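Rurkska, 13/01/2018. Caught Tsehay Asfaw between meetings. She runs the planning side of Warico, software for two-handed cloth folding. Talks fast.

"Perception was the bottleneck," she says. "Black fabric, you lose the layers. The segmenter saw one blob and the planner beleived it."

So they rewrote it. Old version replanned at every fold, new one keeps 4 candidate grasps alive and drops them as depth comes in. Training set is 2000 folds, people holding the grippers by hand.

And printed backgrounds?

"Worse than I thought. Petals, hearts, lettering, all of it gave us false edges." 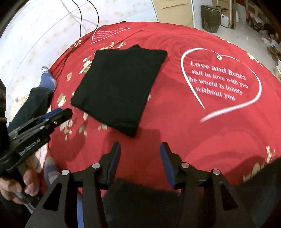 Her colleague Gadisa Feyisa wants a confidence score per edge. Asfaw isnt sold yet. "More knobs. I'd fix the timing first, the two arms are still 46 milliseconds apart."

Release in January, she hopes.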